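Okay, a long one, so get a drink. I've been meaning to write up how I finally got my sourdough starter to survive a summer, and a few of you asked after my last loaf, so I'm doing it while the oven heats up.

Some background for the new folks. I moved to Nostmont in March and brought my starter with me in a jam jar on the passenger seat, wrapped in a dish towel like a baby. It did great all spring. Then the heat came and the poor thing went sour and thin and smelled like nail polish remover by lunchtime.

My first mistake was feeding it the same way I had all winter. A warm kitchen makes everything go faster, and mine gets very warm (west window, no shade, old stove that leaks heat out the door). It was eating everything I gave it by noon and then sitting there hungry until I got home from work.

So now I feed it more flour and keep back less of the old stuff. I use a spoonful of starter to 2 big scoops of flour, and enough cool water to make it thick, more like a paste than a batter. A stiff starter slows down nicely. I wish I'd tried it weeks sooner!

Flour next, which I know people get very worked up about. I was buying a fancy bag from Gririne and loved it, but I was pouring half of it down the drain, more or less. These days the starter gets plain store flour with a pinch of rye, and the good bag is saved for the bread itself. The starter has not complained.

And please don't throw out your extra! I keep a second jar in the fridge and scrape the leftovers in there all week long. Then on pancake morning I stir in an egg, a little milk, some sugar and baking soda, and there's breakfast. My neighbor puts hers in crackers with lots of black pepper and I may have eaten an entire plate of them standing up.

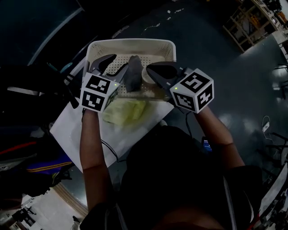

The other thing that helped was shaping the dough while it's still cool. I let it rise on the counter until it looks puffy and a bit wobbly, then into the fridge overnight, covered. In the morning it goes straight from the fridge to the hot pot. Cold dough is so much easier to score, and I don't have to be awake at some awful hour to babysit it.

Somebody wanted to know about going on vacation. I left mine in the fridge for 2 weeks, fed it very stiff before I went, and came home to a gray puddle on top and a perfectly good starter underneath. Pour off the puddle, feed it, feed it again that night, and give it a day before you ask it to raise anything.

Oven's beeping, so I need to go drop this loaf in before I lose my nerve. If you have a cracker recipe that uses a lot of starter, send it my way - I have a very full jar in there and we are all getting a little tired of pancakes.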